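Home Issues Articles About Contact

September 7, 2021
Marisol Ostrowski

4. Sorting practice in small repair workshops

4.1 Containers and surface wear

The workshops in the Dumdale district keep their small parts in open metal containers, and this habit is older than the present owners. During the survey we received 384 answers from workers, and 36 of these came from persons who had changed their workplace in the last two years. These persons could compare two systems of storage, and for this reason their answers were read separately.

Most of the workers prefer a container without a lid. They say that a lid is lost in the first month, and that a closed box makes people put the parts on the table "only for a moment". The complaint about open metal is the wear. The floor of a bin becomes scratched, and small items of a dark color are then more difficult to see against it. Figure 5 shows gray metal bins on a wooden tabletop, with red and green bars in the front one.

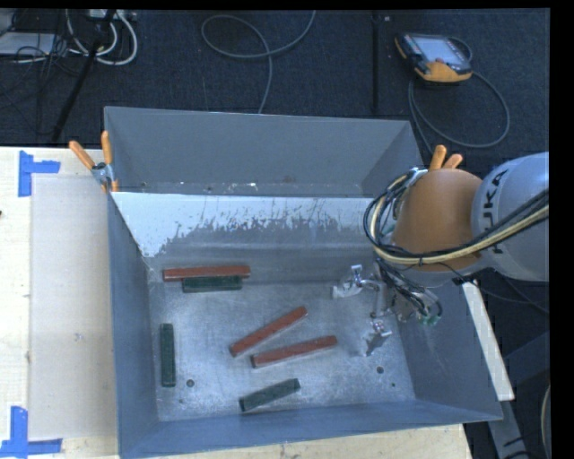

Figure 5. Open sheet-metal bins with a scuffed floor.

The second complaint concerns the noise. In the Daster workshop the workers put felt under the containers, and the older ones told us that the afternoon became less tiring. In Unnithan the same was tried, but the felt collected oil and was removed before October. We do not have measurements of noise from either place, so we can report only what the workers told us.

The question of who empties the containers was answered in very different ways. In the larger workshops it is a fixed duty at the end of the shift. In the smaller ones the person who needs the space does it, and several answers describe small quarrels about this. The Windero questionnaire, which we used in a shortened form, has no item on this subject, and we added one after the first visits. The answers to the added item are discussed in Section 4.2.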